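Week 3 handout - reusable cups, deposits and the wash loop

Read before class. Bring a calculator, the phone one is fine.

## Where we got to

Last time: single-use vs reusable, the break-even idea. A reusable cup costs more to make, so it has to go round enough times before it beats the throwaway one. Everything today hangs on the **return rate**.

- return rate = cups back / cups out
- average trips per cup = 1 / (1 - return rate)
- losses = theft, breakage, souvenirs, the bin

Careful with the second one - it assumes every trip carries the same risk. Fine for a festival, shaky for a campus cafe where people keep them in a desk for a month.

## Worked case: Enham

Small town scheme, cafes share one pool. Started in May with 1250 cups. Loans in the first season: 3051. Deposit set low, raised once.

- total loans / pool size = 3051 / 1250 = 2.44 loans per cup
- that is NOT trips per cup before loss. People mix these up every year in the exam
- low turnover means too many cups bought, or cups sitting dirty somewhere

Ronden did it the other way, started with 100 and bought more when cafes ran out. Cheaper, but they did run out, on hot weekends mostly.

## Cup design

- straight or tapered? tapered nests, saves shelf space, but can stick together if stacked wet
- thick lip - nicer to drink from, lasts longer
- color - pastels hide scratches better than clear, show coffee stains worse
- storage: tray, rack or crate, must let air thru
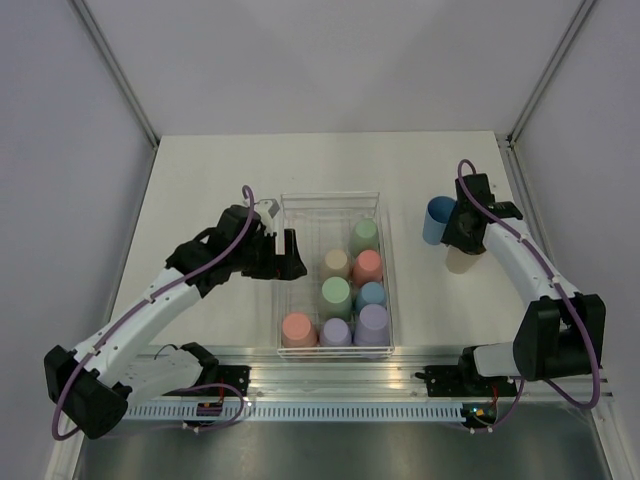
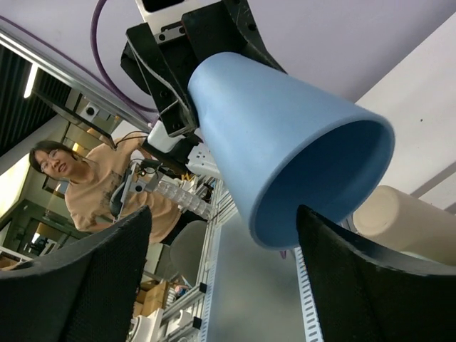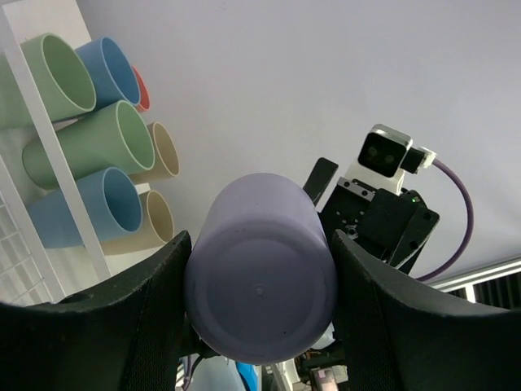
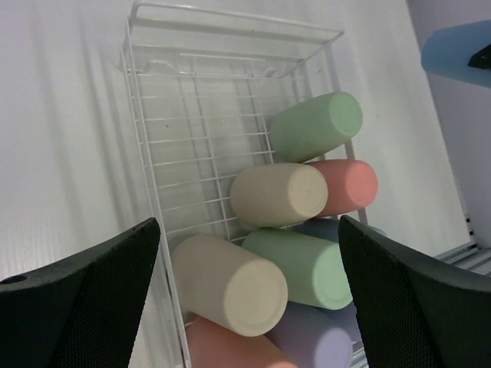

## Washing

Usually the bit that kills the budget. Two options:

1. On site - every cafe washes its own. No transport, but standards vary
2. Central - one wash hub, vans, crates. Standargate went this way and van mileage ate most of the saving

Plastic dries slower than ceramic. Holds less heat. So allow extra rack time or you are packing damp cups, wich smell by the next morning.

## To do

- Rework the Enham numbers with a pool of half the size. What breaks first?
- Read the Ratanaporn chapter on deposits, skip the appendix
- One paragraph: who should pay for a lost cup, the cafe or the customer? Hand in at the start of class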